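Workshop Guides > Torvik Upper Body > Set-Up > Section 5: First Grasp Check

Do this section after the arms are mounted and both hands answer to the Plistside control program. It covers the table, the practice objects and the first hold with the right hand. The left hand stays open and idle throughout.

You will need a light table with a plain top, a paper cup, a capped bottle of water and an apple. Use an empty cup. The bottle and the apple are there so the head camera has something to sort the cup from, and they are not picked up in this section.

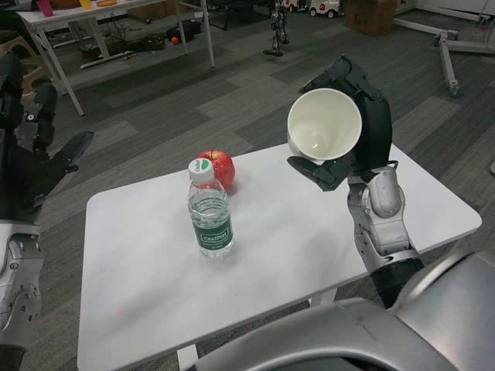
Written by the build lead, Grisico shared workshop
Last revised October 23, 2018

5.1 Placing the table

1. Put the table in front of the torso with both hands able to clear its ends.
2. Lower the left arm until the hand hangs beside the table. Open the fingers and lock the arm in the program.
3. Check that the right forearm can reach over the back right corner without rubbing on the edge.
4. Stand the bottle near the middle of the table. Set the apple just behind it, then the cup to the right of the apple with a hand's width of free space on all sides.

CAUTION: Keep the stop button within reach whenever the arms are powered. Anyone near the table must stay out of the path of the right arm.

5.2 Closing the hand

1. Load the profile named Cundden 447. Older profiles close too hard for paper.
2. Bring the open hand in from the right side of the cup, fingers behind it and thumb low.
3. Close the fingers in small steps until they touch the cup. Stop there and look at the rim. If it has gone oval, open by two steps.
4. Bring the thumb forward beneath the cup. The thumb carries the weight - the fingers only keep the cup from tipping.
5. Raise the cup a little above the table and hold.

Note: The wrist cable needs enough slack to loop freely. If it pulls straight at any point in the lift, lower the cup, power down and reroute it before going on.

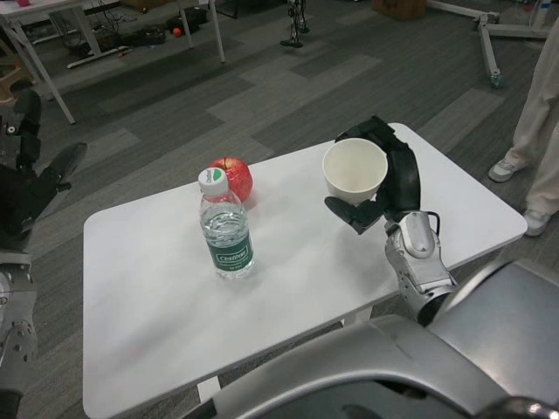 Fig. 5-2. Cup held upright above the table, thumb beneath.

5.3 Tilting

1. From the upright hold, turn the wrist slowly until the open rim faces forward.
2. Watch for the cup sliding in the fingers. A small shift is fine. If it keeps moving, return to upright and close by one step.
3. Turn back to upright, lower the cup to the table and open the hand fully before drawing the arm away.

Repeat the whole cycle at least five times at the slow speed setting. Change to a fresh cup once the wall has creased, or the finger readings will drift. Builds set up before April use the old thumb bracket and should stop after 5.2 until the new one is fitted.

Save the profile under a new name before you power down. The joint offsets in Section 6 are read from it.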